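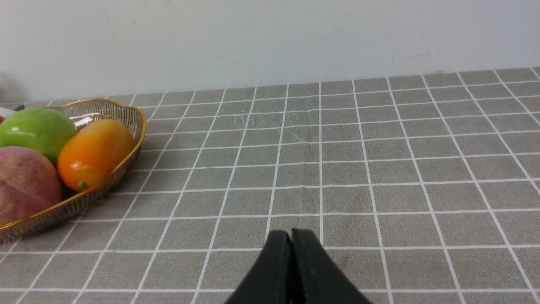 Grey check cloth, white lines. Same one I've had down since January.

Saltach Home & Kitchen Board > Laundry and Linens > Wipe-clean coatings, worth it?

tansy_lane
The Drellier shop in Tunstall is selling a spray they say makes any cotton tablecloth wipe clean for 36 washes. Nine quid a bottle. Has anyone got past wash three with it? I've been stung by this sort of thing before and the label says "tested" without saying by whom.

mugwort
I used it on a plain cream cloth. Tea beaded up nicely the first evening. After one wash at 40 it soaked straight in. Make of that what you will.

Pebbledash9
Did you iron it afterwards? You're meant to iron it to bring the coating back. Mine's still going and I wash it every week.

mugwort
Ironed it, yes. Medium, no steam, as per the bottle. If I've got to iron a tablecloth every time I might as well just wash the tea out.

oldcopperkettle
Rerkex do one as well and it's the same stuff as far as I can tell. Same smell, same small print. "Trusted since 1887" on the front, which is a good trick for a spray can.

Pebbledash9
The firm can be old without the product being old. Bit unfair.

oldcopperkettle
Then put the firm's age on the letterhead and the test results on the can.

tansy_lane
Pebbledash, what's yours made of? Wondering if it holds better on polyester mix.

Pebbledash9
Poly cotton, 3 years old. Gravy wipes off. Red wine I haven't tried and don't intend to.

mugwort
Well there you are. Poly cotton sheds a fair bit of gravy with nothing on it at all. Spray half of it and leave the other half, then tell us.

Pebbledash9
I'm not ruining a decent cloth to win an argument on here.

hobnail
I'd go for patterned and dark enough to hide things, and skip sprays. Stain soap and cold water if you get to it quickly.

tansy_lane
Think I'll buy one bottle and do an old pillowcase, half and half. Will post after the third wash. Not holding my breath.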